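Billarus Tabletop Set: Data Card

Maintained by the Wokesholm manipulation group. Last revised 9 December 2024.

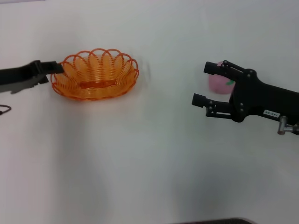
Summary

The Billarus Tabletop Set is a collection of teleoperated demonstrations recorded on a two-arm station at the Baltgate laboratory. It is intended for training and evaluating policies that learn from examples. Each episode pairs video from the head camera with joint positions, gripper openings and a short written instruction, such as "put the fruit in the basket."

Contents

The current release holds 300 episodes. Of these, 182 involve placing a toy fruit in a woven basket. The remainder cover moving the basket, taking an item out of it, and handing an item from one arm to the other. Episodes were collected by 18 operators, all of whom completed the same training session before recording.

Collection procedure

The tabletop is plain white and carries only the items needed for the task. Before each episode the operator sets the basket and the fruit by hand, following a printed placement sheet. Positions on the sheet were drawn at random, with a minimum gap between the two items. Recording begins when both arms leave their rest pose and ends when the operator presses the foot pedal.

Operators were asked to work at a steady pace and to use whichever arm was closer to the item. Corrections during an episode were allowed and have been kept. A missed grasp followed by a second attempt counts as a success if the task was completed; the "retry" field is set to 1 in such cases.

Review and labels

Jeanine Van Loon and Robel Yimer reviewed all episodes independently. Disagreements on the outcome label were settled by Ilse Peeters. A further 21 recordings were removed before release, mainly for dropped video or a lost joint stream - these are not included in the totals given in this card.

Known limitations

Lighting was held constant throughout, and policies trained on this set alone should not be expected to cope with strong side light. The grippers often hide the smaller item from the head camera during the approach. No wrist video is supplied. Episodes recorded in July use an earlier gripper calibration, and their opening values should be rescaled with the Strazds conversion script in the tools folder.

Access and contact

The set is available to partner groups for research use on written request. Redistribution is not permitted. Requests should be addressed to Nele Meijer; errors in labels or timing should be reported to Cherry Mae Manalo with the episode number.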